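Clothes chair

A clothes chair is a chair, most often in a bedroom or near an entrance, on which garments are laid between two uses. It is not a special type of furniture. Any seat can take this role, and upholstered ones are common, as a jacket slips less on fabric than on polished wood.

Outer garments are usually put over the backrest, with the zip to the outside. Knitted caps and scarves go on a bag or cushion next to it – seldom on the seat itself, where they are easily sat on. 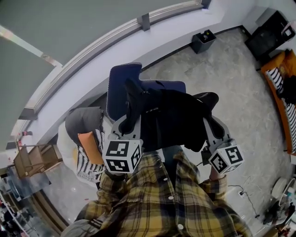 Stevens disagrees with this use and writes that a chair which is never free for sitting should be replaced by a row of hooks. The household guide of Munesa takes a milder position and permits up to four garments at one time.

In a survey made in Jarkano, 127 of 455 households kept one chair only for clothes. The furniture maker Ukier later sold a model with a wider backrest for heavy coats, but it was withdrawn after eight months.

See also: Coat stand, Valet stand, Wardrobe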